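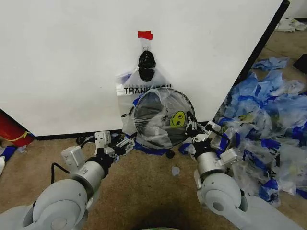
Slide 1. Right gripper at the wrapped round object, next to the smiley sticker. Hook and tape on the white panel.

Start with the question on the title slide: how much of a two-arm policy's failure on thin plastic is perception, and how much is contact? Ursina Sutter and I disagreed on this in June. Her bet was perception. The Miltitz runs were set up to settle it.

Setup, keep short. Two arms, head camera, shopping bags, dark objects, carpet. Same policy in both conditions. 400 teleoperated demonstrations for training, 200 held-out trials for test. Six operators. Do not go into the network here, there is a backup slide.

Method. We call it contact relabeling. Each demonstration is cut at changes in gripper state, and every segment gets one of two labels: film only, or film plus object. The policy predicts the label along with the next action. The baseline (Vollerska) gets the same data without the labels. Pause here, people usually ask whether the labels are done by hand. They are – Naheed Satti did the first pass, I did the second, and disagreements were dropped.

Why film is hard. Clear wrap throws pale streaks back at the camera, and the streaks move when the arm moves. Depth on it is poor. A closed gripper reads almost the same with film alone as with nothing.

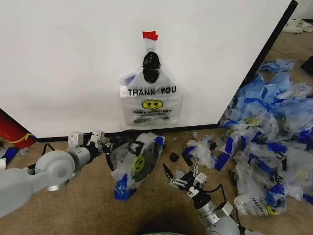 Slide 5. Left gripper holding a crumpled bag around a black object, right gripper open. Heap of bags at right.

Point at the left gripper first. A segment like this one is labeled film plus object. Then point at the small black round object on the carpet between the grippers. The baseline tends to treat loose items of that size as background.

Result. Relabeling cut empty closures on the held-out trials. It did not help with choosing which bag to go to. Say this plainly, it is the main limit. So Ursina was partly right: bag selection looks like a perception problem, holding on looks like contact.

Shaikh comparison: skip if short of time. Different grippers, so the numbers do not line up.

Last slide. Labels and the Bomow split are available on request. Next step is predicting the label from motor current, no hand pass. Leave 6 minutes for questions.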